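How to teach a gripper to sort your screws (sort of)

People keep asking me if a robot can tidy the shed yet. Short answer: bits of it! I've been at this since December with a hand-held gripper and a parts organizer, and this is the routine I'd start with.

First, clear the table. Put the organizer at the back and leave yourself plenty of bare surface in front. Then open the fingers wide before you go anywhere near a part, and come in low and slow.

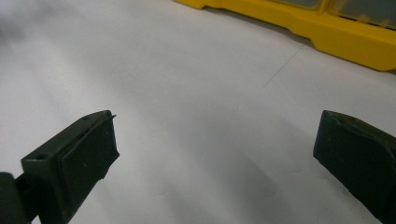 Fingers open, yellow organizer at the back right.

Next, do 30 pickups of one kind of screw, then swap. Check the pads as you go, as nicks make small washers slip. My mate Diễm Sầm did 190 in one arvo and reckons lids are still the hard bit. I'm with her. I've logged 2,199 grabs and I'd trust a machine with the bolts, but popping a lid open? Not this year. Save lids for your second session.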